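Kullard – fiche de données
Rangement de vaisselle : assiettes creuses et égouttoirs

Contenu
Le jeu Kullard rassemble des photos et des notes sur le rangement de la vaisselle après lavage. Il couvre 60 séances faites dans 2 cuisines, celle de Cardale et celle de Bucur. Chaque séance a son dossier, avec les photos et un fichier notes.txt.

Vaisselle
Assiettes creuses, coupelles, bols et quelques plats ronds peu profonds. Les verres et les couverts ne sont pas inclus. Le jeu compte 40 pièces, numérotées dans pieces.csv avec leur diamètre et leur couleur. Les pièces ébréchées ont été gardées – la colonne etat les signale.

Consignes de rangement
Une pièce par emplacement, posée sur la tranche. Toutes les faces creuses regardent du même côté. Les plus grandes pièces vont à une extrémité de l'égouttoir. Les bols profonds se posent à l'envers, hors des fentes.

Annotations
Roxana Bălan a rédigé les notes, Kieran Treloar les a relues. Champs remplis : piece, emplacement, orientation, remarque. Pour 10 séances prises en avril, le champ remarque est vide.
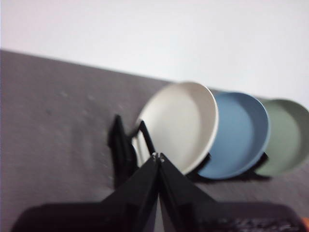

Peut-on ranger dans la même rangée des assiettes de diamètres différents ?
Le mélange est permis tant que chaque pièce tient seule dans son emplacement. La note indique alors l'ordre des pièces, de gauche à droite.

Versions
La version actuelle corrige les diamètres des coupelles. Les anciens fichiers restent dans le dossier archive, sous le nom Mututeo.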